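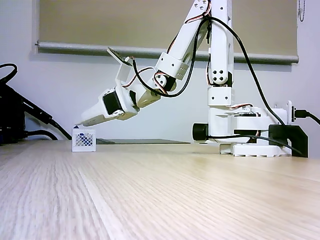
Who's bringing the little baskets to the Flasville swap table? Mohcine, by 2 p.m.

I took the minutes again (my handwriting, sorry!). Şengül Işık wants small things sorted into baskets this time, and we all said fine. White lattice ones, she likes those. We went on a bit over labels, then agreed on blue. Budget stays at 61 dollars. Mohcine Naciri will ask Nikow for the wooden table again. Next meeting in July, my place, bring cake!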